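Marble Table Tops: Frequently Asked Questions
Gestness Stone – Care, Repair and Ordering

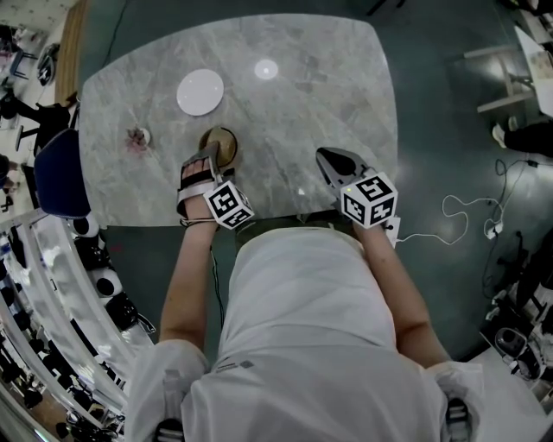

These answers apply to all solid marble tops supplied from our Erness workshop, whether polished or honed. They do not apply to quartz composite, ceramic or printed surfaces. If you are unsure what your top is made of, see the first question.

How do I know whether my table top is real marble?

Look at the edge and the underside. In solid stone the veins carry on over the edge and can often be followed underneath, although a mesh backing may hide them. A printed surface usually stops at the edge or repeats its pattern at regular intervals. Marble also feels cool to the hand in a room at normal temperature, but so do granite and some composites, so this test is of limited use.

A drop of lemon juice on a hidden part of the underside will dull marble within minutes. The mark is permanent. Do not carry out this test on the upper face, and do not carry it out at all on a top that is still under guarantee.

What is the difference between an etch and a stain?

An etch is damage to the surface. Marble is mostly calcium carbonate, which reacts with acid. The acid removes a very thin layer of stone and leaves a dull patch, often paler than the rest. Common causes are wine, vinegar, citrus, tomato, fizzy drinks and bathroom cleaners.

A stain is colour held inside the stone. Liquid enters the pores and leaves oil, dye or rust behind. Stains are normally darker than the stone around them.

One spill can cause both. Red wine, for example, may etch the face and colour the stone below it. Treat the stain first and the etch second. Polishing first may close the surface and make the stain harder to draw out.

Does sealing prevent etching?

No. The sealer we use is a penetrating type. It sits in the pores below the surface and slows the entry of liquid. The face of the stone remains exposed and will react with acid exactly as it did before sealing.

Coatings that form a film over the stone do give some protection against acid. We do not fit them. They scratch, they can lift at the edges, and they must be stripped with solvent before any repair can be done to the stone below.

How often should I reseal?

Test the top every 6 months. Put a spoonful of clean water on the area that gets most use and leave it for 4 minutes, then wipe it away. If the stone has darkened, it needs sealing. If it has not, leave it alone. Extra sealer on stone that cannot absorb it will dry on the face as a grey haze.

Dark stones are harder to read in this test. View the surface from a low angle with a lamp on the far side.

How do I apply the sealer?

1. Clean the top with pH-neutral stone soap and rinse with clean water.
2. Leave it to dry overnight with the room heated as normal. Stone that is damp inside will not take sealer evenly.
3. Apply the sealer with a white cotton cloth in overlapping strips. Include the edges.
4. Keep the surface wet for the time given on the bottle.
5. Remove all excess with a dry cloth, then go over it again with a second dry cloth.
6. Do not use the table until the curing time on the bottle has passed.

Open a window. Keep the cloths flat outdoors until they are dry, then put them in the bin. Solvent-based sealers should not be used near a naked flame.

What should I use for everyday cleaning?

Warm water, a soft cloth and a small amount of stone soap. Ordinary washing-up liquid is acceptable now and then, but it leaves a film if used daily. Rinse and dry in every case. Most complaints of a "cloudy" top that reach us are soap film and can be put right with clean water and a dry microfibre cloth.

Do not use vinegar, limescale remover, bleach, scouring cream, green scouring pads or melamine sponges. Glass cleaner varies by maker and many contain mild acids or ammonia, so we advise against it.

Can I put hot pans on marble?

We advise against it. Marble tolerates heat fairly well as a material, but a sudden local change of temperature can open an existing vein or fissure, and a hot pan can draw oil out of the stone or push it further in. The glue used in factory filling of natural holes will also soften. Use a trivet.

Cups of tea and dinner plates present no difficulty from heat alone. Cups may leave rings from tannin – see the section on stains.

How are stains removed?

With a poultice. This is an absorbent powder mixed with a suitable liquid to a thick paste, laid over the mark and allowed to dry slowly. As it dries it draws the stain up into the paste.

The liquid depends on the cause:

Oil, butter, hand cream: acetone.
Tea, coffee, wine: hydrogen peroxide at the strength sold by chemists. Test first on dark stone, which it may lighten.
Rust: a ready-made rust poultice that is stated to be safe for marble. Many rust removers are strong acids and are not.
Ink and marker: acetone on dark stone, peroxide on pale stone.

Spread the paste slightly beyond the edge of the mark. Cover it with cling film, tape the film down and make several small holes in it. Leave until fully dry, then lift the paste off with a plastic scraper and rinse. Old oil marks often need repeat treatments. The stone may look darker when the paste comes off, as moisture is still present. Judge the result the next day.

Can I polish out an etch myself?

On polished stone, light etches can be reduced with marble polishing powder, a damp felt pad and some patience. If you can feel the edge of the mark with a fingernail, powder will not be enough and the area must be cut back with abrasives first. That is workshop or site work.

On honed stone, do not use polishing powder. It will leave a shiny patch that is more obvious than the etch. A honed face is restored by rubbing with a fine abrasive pad of the matching grade, used wet, with the work blended outwards. The grade is given on your delivery note.

Polished or honed: which wears better?

The stone is the same and so is its resistance to acid. The difference is in how wear shows. A polished face reflects light, so every dull spot stands out. A honed face hides etches well but shows greasy fingerprints, and is slightly more open to staining. For dining tables in daily use we suggest honed. For side tables and console tables either is suitable.

What edge and corner shapes are available?

Corners may be square, clipped or rounded. The smallest corner radius we will cut on a dining top is 40 mm. Square corners are the most likely part of any top to chip, and we do not cover corner chips on them under guarantee.

Edges may be pencil round, bevelled or half bullnose. A sharp square edge is available on request with a small chamfer, which we will not leave off.

What kind of base is needed?

The base must support the top evenly and must not twist when the table is moved. Marble is strong when pressed and weak when bent. Long unsupported overhangs, or a base with one short leg, put the underside under tension, and cracks start there.

The Stamberg base is a steel frame with adjustable feet and takes all our rectangular tops. The Martens base is a central pedestal for round and small rounded-rectangular tops only. If you are having a base made elsewhere, send us a drawing before ordering. We check it for overhang and bearing area at no charge.

Fix the top with beads of clear silicone. Do not use rigid adhesive. Steel and stone expand at different rates, and the joint must be able to move slightly.

How do I move a marble top?

Carry it on its long edge, upright, as you would a sheet of glass. Never carry it flat. Never lift a table by its top. Separate top and base before moving through a doorway or on stairs, and stand the top on timber or folded blankets, leaning slightly against a wall.

My top has a fine line in it. Is it cracked?

Many marbles contain natural fissures. A fissure usually wanders along a vein, has no difference in level on its two sides and does not grow. A crack tends to run straighter, often from an edge or a cut-out, and a fingernail will catch on it. Put a short strip of masking tape across the end of the line, mark where the line stops, and check again after a few weeks. If it has passed the mark, stop using the table and contact us.

Will my top match the sample?

It will be the same stone from the same supplier. It will not be identical. Background colour and veining vary between blocks and within a single slab. Customers can view slabs at Erness by appointment and mark the area to be cut – we recommend this for any strongly veined stone. Slabs are held for 6 weeks once marked.

What does the guarantee cover?

It covers failure of the factory filling, separation of the mesh backing, and cracks that start from a fault in cutting. It does not cover etches, stains, heat damage, chips, or movement caused by a base we have not approved. Keep the delivery note. The slab number printed on it is needed for any claim, and also for ordering a matching piece while stock from that block remains.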